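4.2 Living with the Stidora two-arm kit

I should say at the start of this section that I bought our kit at the normal price and that Stidora had no say in what I've written. I picked it over the Gomholm bench because it came as a full cell (arms, mounts, enclosure rails, the lot) and because I didn't fancy spending another summer cutting aluminium. Assembly took me 27 hours spread over July, a good deal of it spent on cable routing, where the manual is thin. The arms themselves went on their mounts without any fuss at all!

Everything in the comparison was run with the supplier's own teleoperation software, version as shipped, and with the default gripper fingers. I did try the softer Kiltton fingers for a while, and liked them, but the results are left out of Table 3 so that like is compared with like. In total we recorded 3,000 attempts on the small-object tasks, of which 2,342 met the success rule in Section 3. That's a better rate than I'd expected from a kit in this price band, though it hides a big spread between tasks. Picking up a clock or a pen holder is easy work. The padlock and key task is another matter, and I got properly cross with it more than once.

The trouble is mostly in the last few centimetres. Both grippers have to work in the same small patch of table, and the collision check that Stidora supplies is very cautious there: it stops both arms when either one strays into the other's zone, and you then have to home them and start again. We logged 415 of these stops, nearly all of them on the padlock task. Figure 6 gives an idea of how tight the middle of the cell gets. 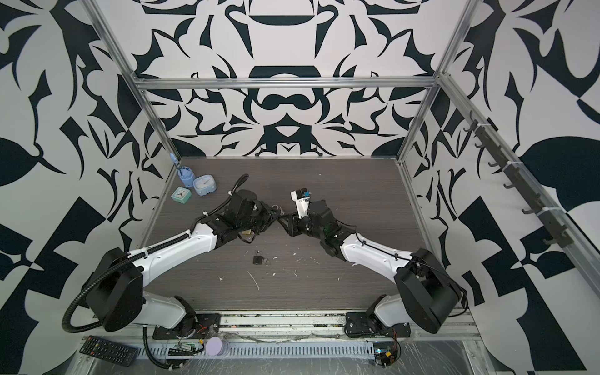

Figure 6. The two arms over the padlock and key, grippers almost touching.

I raised the stops with the support desk and was sent a settings file that lets you shrink the zones by hand. It does help, but I'd want it in the main menu, and I'd want a warning beside it too. The Takács planner, which we ran on the same cell for Section 5, handles the overlap far more gracefully (it slows one arm down and lets the other finish), so I don't think the hardware is to blame. If you mean to do mostly one-handed picking you may never meet the problem.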